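About us

Rukeo is a small research group with a rather large interest in hands. We work on teaching robots to pick things up, hold them and put them down again in ordinary places, and we do nearly all of our teaching by showing. If you have come across us through a talk or a paper, or because a friend of yours has spent an afternoon with us moving mugs about, you are very welcome, and we hope this page answers a few of the things people tend to ask.

How we started

The group began in Urville as a side interest of Gayan Biswas, who had spent several years guiding robot arms through tasks by remote control and had grown tired of it. Driving an arm from a distance is slow work. You lose the feel of the thing you are holding, you make odd little pauses that no person would make with their own hand, and worst of all you can only do it where the robot lives. Gayan wanted to know what would happen if you left the arm at home and took only the gripper with you, held in your own hand, with a camera fixed on it to see what the fingers see.

The first one he built was heavy and pinched the thumb quite badly. The second was kinder. By the time there were four of us we had a version we were happy to hand to a visitor, and that is more or less the one we still use, though the finger pads have been changed more often than any of us would like to admit.

What we do

Our main line of work is a method we call Võ. A person holds the gripper and does a small job with it, such as moving a bottle from one side of a table to the other. The camera, which has a very wide lens, records the fingers, the object and a good deal of the room besides. From that recording we work out how the gripper moved and how far the fingers were open at each moment, and those two things together are what a robot arm later learns to copy. No arm needs to be present when the showing is done.

The part we are proudest of, and which took up most of a winter, is how Võ deals with clutter. Early on we did what a lot of groups do and cleared the table before every recording, so there would be one object and a nice plain background. The arm learned very well on a plain table and then fell to pieces the moment it met somebody's desk. So we stopped tidying. We began recording wherever people were sitting, with the cables and the mugs and the half-finished paperwork left as they were, and we asked the method to work out for itself which parts of the view mattered to the job and which were simply there.

We tested this with two sets of recordings of the same bottle task. One set had 455 showings, all on a cleared table. The other had only 300, all on tables in everyday use. We then ran 200 trials with each on a real arm, at a desk neither set had included. The cleared-table version managed 71 of its 200, and the everyday version managed 158. We had expected some improvement, but Gayan made us run the whole lot again before he would let anyone write it down, and the second run came out very close to the first.

Clear plastic bottles deserve a word of their own, as they come up in so much of what we do. They are difficult in nearly every way that matters. You can see straight through them, the light bends at the edges, and they squash if you hold them too firmly. A method that copes with a see-through bottle on a busy table will usually manage a mug without any fuss, and so the bottle has become the thing we reach for first whenever we change anything.

A bottle between the fingers, on a table left just as people were using it:
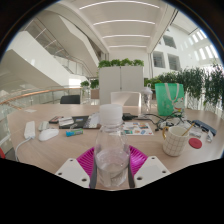
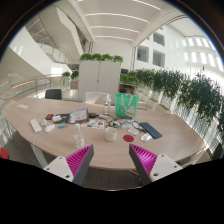 The full collection now stands at 809 showings, and it grows whenever somebody has a free hour. We keep every attempt, including the clumsy ones. A fumbled grasp followed by a good one is very useful to a learning arm, which otherwise has no notion of what to do when its first try slips. We used to throw those recordings away and we rather regret it now.

Who we work with

Most of our arm trials are run with our friends at Grodutstead, who have far more floor space than we have and a great deal of patience. They look after the arms, we look after the grippers and the recordings, and we meet in the middle over a shared set of notes that is always slightly out of date. Every October we spend a week there together, trying out whatever has gone wrong during the year. It is hard work, and most of us would say it is our favourite week.

What comes next

At the moment we are looking at jobs that need two hands, such as holding a bottle steady while the cap comes off. Two grippers means two cameras, and two cameras means two accounts of the same movement that have to be made to agree. We have it working on good days. We are also trying softer finger pads, and hoping to bring down the number of showings needed for a new object — our present aim is to get by with a few dozen.

Coming to see us

We like visitors very much, whether you do this sort of work yourself or have never held a gripper in your life. People who are new to it are especially helpful, as they move in ways that we have trained ourselves out of. A session takes an hour or so, you can sit or stand as you please, and there is always tea. Write to Gayan, tell him which afternoons suit you, and give him a few days to reply.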